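Über uns: die Werkstatt Vurkby

Schön, dass Sie hergefunden haben! Wir sind eine offene Gemeinschaftswerkstatt, in der Roboter gebaut, verkabelt, verflucht und wieder auseinandergenommen werden, und auf dieser Seite erzählen wir ein bisschen, wer wir sind und woran wir gerade sitzen.

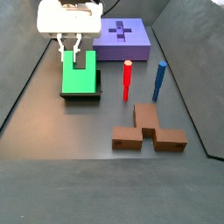 Wie es angefangen hat

Angefangen hat alles in der Waschküche von Chiyo Matsuda, und zwar an einem Küchentisch, der dort eigentlich nur zwischengelagert war. Chiyo wollte einen kleinen Greifer bauen, der ihr die Schachfiguren aufstellt (sie spielt leidenschaftlich gern und räumt ausgesprochen ungern auf), und als Nelu Munteanu zum Löten vorbeikam, blieb er bis halb drei Uhr nachts. Aus den Schachfiguren ist nie etwas geworden. Aber danach standen jeden Abend Leute in der Waschküche, die auch etwas Angefangenes zu Hause liegen hatten, und im Oktober zogen wir in die ehemalige Polsterei hinter dem Bahnhof um, wo wir bis heute sind. Der Küchentisch ist mitgekommen und dient jetzt als Lötplatz.

Was wir gerade bauen

Unser großes gemeinsames Projekt heißt Flanisix. Das ist ein Greifarbeitsplatz mit grauen Wänden und dunklem Boden, an dem ein weißer Greifer mit zwei Fingern das Sortieren und Zusammenstecken übt. Die Bauteile dafür haben wir bewusst kunterbunt gehalten: ein grünes U auf einer schwarzen Grundplatte, ein violetter Kasten mit kreuzförmiger Vertiefung, sechskantige Stifte in Rot und Blau und dazu der braune Block mit den beiden runden Löchern, der bei uns nur »das Sofa« heißt. Die Farben helfen der Bilderkennung, und sie helfen auch uns, wenn quer durch den Raum gerufen wird, welches Teil schon wieder fehlt.

Am U haben wir am längsten herumgetüftelt. Es klingt so einfach, mit zwei Fingern in einen Schlitz zu fahren, aber schon eine kleine Verdrehung im Handgelenk reicht, und der Finger setzt oben auf der Kante auf. Nelu hat dafür eine Suchbewegung geschrieben, bei der sich der Greifer ganz vorsichtig herantastet, und wer zum ersten Mal dabei zuschaut, hält unwillkürlich die Luft an. Die Steuerung nennen wir Buzatu, sie läuft auf einem ausgemusterten Bürorechner, und im Logbuch stehen inzwischen 834 Versuche, die misslungenen selbstverständlich mitgezählt!

Wer hier mitmacht

Chiyo kümmert sich um die Mechanik und um alles, was aus dem Drucker kommt, Nelu um Elektronik und Software. Insgesamt sind wir zurzeit 19 Mitglieder, vom Schüler bis zur pensionierten Feinmechanikerin, und Vorkenntnisse braucht bei uns wirklich niemand mitzubringen. Neugier und ein wenig Geduld mit Kabeln genügen vollkommen. Unsere Firma Mornell, über die wir Bausätze und Ersatzteile verkaufen, bezahlt übrigens die Miete mit, deshalb können wir die offenen Abende kostenlos anbieten.

Vorbeikommen

Die Werkstatt ist ab 18 Uhr geöffnet, sobald das Licht über der Hoftür brennt. Bitte den Seiteneingang nehmen, das große Tor klemmt. Wer eigene Projekte mitbringt, bekommt einen Platz an der Werkbank und eine Kiste im Regal, für größere Aufbauten bitte kurz vorher anrufen, damit wir etwas freiräumen können. Tee gibt es immer, Kekse meistens.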